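Home > Community > Architecture & Design Careers
Print | E-mail this page

Leaving a big studio to work alone on small houses: what did you do first?

Ronudik
I've spent 7 years in a large practice, mostly on stair cores and parking levels, and this spring a cousin asked me to rework her two-bedroom house. I loved every minute of it! I drew at the kitchen table until midnight and didn't once look at the clock. Now I want to do this all the time. I'm licensed and have savings for maybe half a year. Do I need a portfolio full of built work before I go, or can I start with drawings and renders? And how did you find the second client, the one who isn't family?

Gundham
Oh, go for it, but get your paperwork straight first. Call your state board and ask whether you need a separate firm registration on top of your own license (some states want it, some don't). Then talk to an insurance broker about professional liability before you sign anything.

Renders are fine in a portfolio as long as you label them as renders. Mine had 24 pages when I started and only 2 of the projects were built. Clients mostly wanted to see that I'd thought about where the light comes in and where the coats go. Put plain interior views in with the pretty ones:
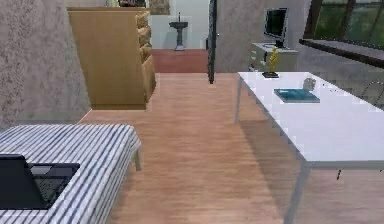
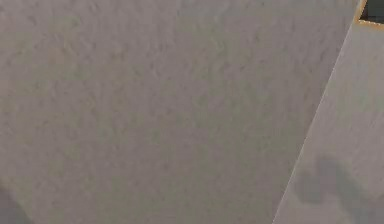

Computer renders: a room with a plank floor, and a gray textured surface.

People love talking about finishes, and you learn so much about how they live once they get going. My second client came from a talk I gave at the Nastada library on adding a room without losing the yard. Up to 86 chairs, they told me, and I filled the front row. One of those folks called me in April and we're still working together!

Sandu
just do it, best decision i ever made. charge more than you think

Sandu
Should add, ask your current office in writing if you can show the work you did there. Mine said yes but wanted their name on every sheet. And get a written agreement with your cousin too, even if it feels silly.

Filed under: Starting a Practice, Portfolios, Residential

Get the best community answers in your inbox. Sign up for our newsletter. You can unsubscribe at any time.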